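Sevum Planner 50 – motion planning for two-arm cells

In stock as download. Ships with license key, one workstation per key.

Two arms on one rail, one planner. Sevum Planner takes both arms as a single problem, so you don't write lockouts by hand and you don't park the left arm every time the right one moves. Load the cell model, set the mount points, go. Most people are planning the same afternoon.

What you get:
Planner core, two-arm license
Cell editor (walls, rails, wall baskets, trays – anything the arm shouldnt hit)
Nullberg perception plug-in, cloth and bin modules
Replay viewer with joint limits and clearance shown per step
Email support, 90 days

Cloth module finds the outline of a flat cloth and proposes grasp points along it. Edges and corners first, creases if you allow them. Works off a fixed overhead view or a wrist camera, or both. Patterned walls OK – mask them once in the cell editor and save it with the cell.

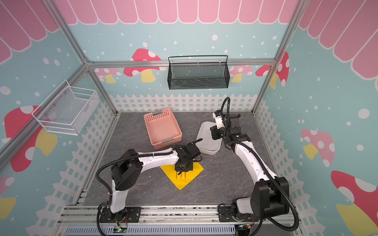
Two-arm cell, left gripper over the yellow cloth, right gripper by the white tray.

Cable hoses: model them. The editor has a hose primitive now, add it along the forearm and give it some slack. Skipping this is the number one support ticket, says Dorin Matei on our help desk.

Needs: 64-bit Linux, a supported arm driver (see Giraldo driver list), calibrated camera. GPU recomended for the cloth module, not needed for the planner itself.

Not included: arms, grippers, cameras, cell hardware. Filness grippers have ready-made collision models, others you import as mesh.

Price: 2455 single key. 2835 with one year of updates. School pricing on request, ask for Rongrong Qin.

Upgrading from the single-arm version? Old cell files open fine, re-check mount points before first run. Orders placed Saturday get keys Monday morning.

Part no. SP-50-2A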